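How to Budget for a Two-Arm Bench Without Lying to Your Finance Office
Posted by Rosaire Chan, 2021-06-24

The arms are the easy part. Someone sends a quote, you gasp, you forward it upstairs, and everybody gasps together. Where a first robot budget goes wrong is on the second page, which most people leave blank.

Step 1. Write down the task before you open a catalog. One sentence, one verb. "Lift a lid" is a task. "Kitchen assistance" is how you end up paying for reach and payload you will never use.

Step 2. Split the sheet into three columns: buy once, buy again, and wait for. Base plates go in the first. Fingers, cables and tape go in the second. Anything with a customs form goes in the third. We ordered grippers through Liapis in January and put the lead time in the budget as a cost, which it was – two salaries' worth of people looking at a bench.

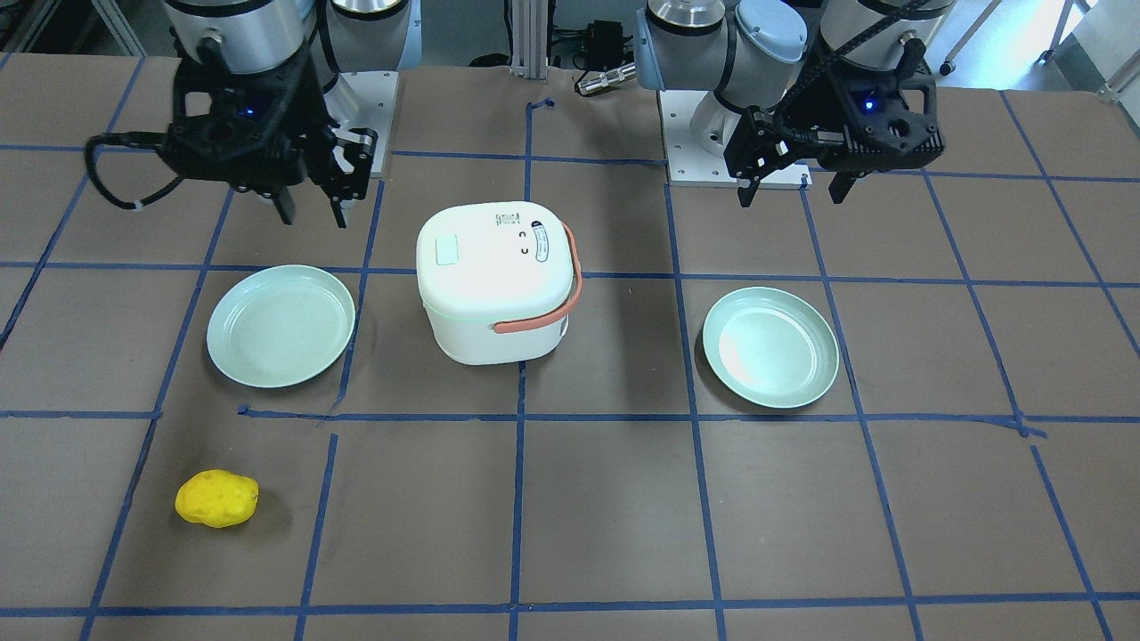

Props deserve their own line, however silly it looks beside the hardware. Finance will approve a gripper without blinking and then call you about a toy potato. Put the rice cooker, the plates and the potato under "test objects" with one total, and buy spares of whatever the fingers will be closing on. We set aside $400 for ours and spent $173 before the first invoice for the arms had cleared.

Step 3. Price the table. Brown paper and blue tape will give you a grid you can tear up and redo when the layout changes. A machined fixture plate is lovely, and you can have one when you know where things go. Do budget for a bench that doesn't wobble.

Step 4. Decide whether you need the second arm now. Ask the vendor to quote one arm and two arms separately, with mounting, cabling and support broken out. The second one is never simply double. At Grollaline the extra cabling and floor space came to more than 50 percent of what we had guessed for the whole install. 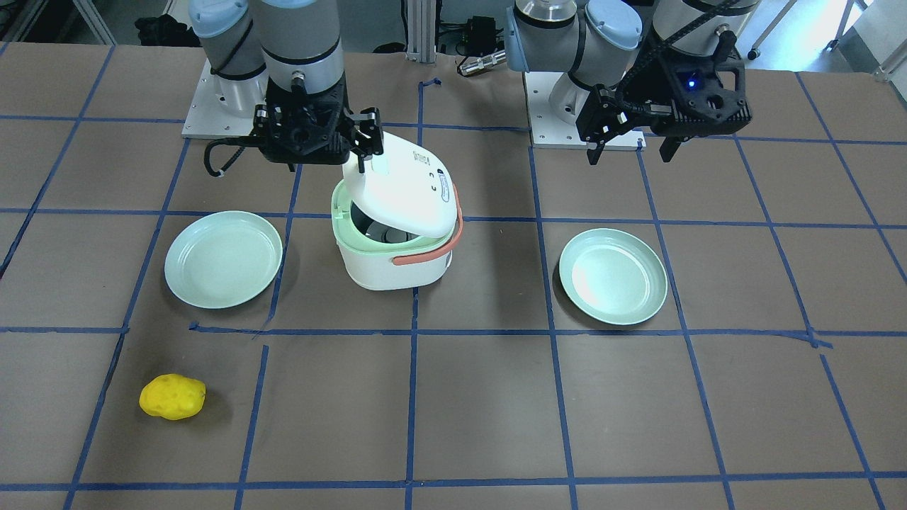

Giorgia Sartori wrote in to say that she would buy both arms at once regardless, as the price of the second had gone up by the time her group went back for it, and matching the older controller cost them another round of paperwork. Fair point. If you go her way, get the support contract to start on the same day for both.

Step 5. Hold back money for hands. Fingers get bent, swapped and redesigned more often than anything else on the bench. I plan for 4 spare sets in the first year and keep them in a drawer with a lock, having met my colleagues.

Step 6. Send the sheet to whoever will run the thing, and give them a week to add what you forgot. Mine came back with a second emergency stop, a better chair and a polite question about who was paying for electricity.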